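Household Organisation, Evening Course
Session 4 handout: Cutlery, and whether sorting it is worth your time
Tutor: Anum Qureshi
Dallside Adult Learning, 15 Jul 2024

Before we start

Most of you will have read the Denmont chapter on kitchen drawers. I asked you to read it because it is everywhere, and because I don't think much of it. The claim is that a household which sorts its cutlery by colour, finish and use will save time at every meal. No timings are given. There is a drawing of a very handsome drawer and a quotation from the man who owns it.

So please treat this session as a test of the claim. If you come out the other end still wanting a colour system, good luck to you, but you should be able to say what it does for you.

4.1 What a sort has to settle

A pile of mixed forks can be divided in several ways, and the books tend to run them together:

by handle colour
by finish (silver, gold)
by size (table, dessert, serving)
by who uses them
by where they are needed (table, picnic bag, packed lunches)

The first two are the easiest to do and the easiest to show off. The last two are the only ones I have ever seen a family keep up past August. Colour is a fair choice if it stands for something else, such as red for the children's forks or teal for the ones that may leave the house. Colour for its own sake is decoration. I have nothing against decoration, but it shouldn't be sold as time saved.

4.2 Containers first, or contents first?

Denmont says to buy the containers first. Zostach, in the second set reading, says to make the piles first and measure them. I side with Zostach, with one doubt: piles on a worktop have a way of becoming permanent.

The trouble with buying first is that the number of containers decides the number of groups. Take three trays and a heap with red handles, teal handles and gold forks in it. That comes out neatly. Now add a plain fork, or one with an orange handle that could pass for red in poor light. Where does it go? Every system has a fork like that, and the books leave it out of the drawing.

Look also at how well tray colours match what is meant to go in them. Teal with teal is easy. Red into pink is a guess. Gold into yellow asks other people in the house to think the way you do, and they won't.
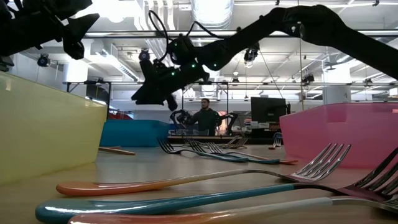
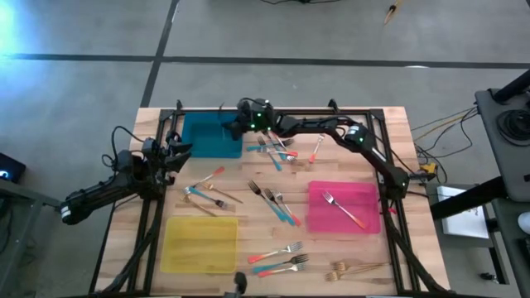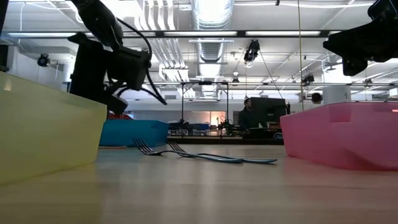
4.3 Three doubts about see-through trays

The first is the usual selling point, that you can see what you have. With a translucent tray you see a shape and a tint. Stand one at eye level on a shelf and try to tell a dessert fork from a table fork through the side. Do this at home before spending anything.

The second is depth. A bin with tall sides is fine for wooden spoons. Put forks in it flat and they end up in a heap at the bottom — a smaller heap than before, but a heap. Shallow trays are duller and work better.

The third is fit. The Sandhu sets are sold as drawer trays, and the one I bought would not go into my drawer by 2 mm. I should have measured, and I now tell every group to. Measure the inside of the drawer at the front and at the back, because old drawers are seldom square.

4.4 The exercise

Work in pairs. Each pair needs a mixed lot of forks and a clear table.

1. Spread the forks out so that most of them can be seen. Leave a few tangled, as they would be in a drawer.

2. Sort by colour and time it. One person sorts, the other keeps the clock and says nothing.

3. Mix them again and sort by use. Agree the uses beforehand and write them down.

4. Now lay a table for four from each sort, and time that as well. This is the part Denmont skips. Sorting quickly proves very little if fetching is no faster.

5. Lay the same table from an unsorted heap.

Write down all your times, including the ones that spoil your argument. My last group put the difference between steps 4 and 5 at nearly 2 seconds a meal. Over 1000 meals that is a little more than half an hour, and you have to set against it every minute spent putting things back in the right tray.

4.5 For next week

Read Zostach, page 158 to the end of the chapter. Bring your drawer measurements and your timings. If somebody at home has ignored your system, make a note of exactly what they did with the forks, as we shall be starting from that.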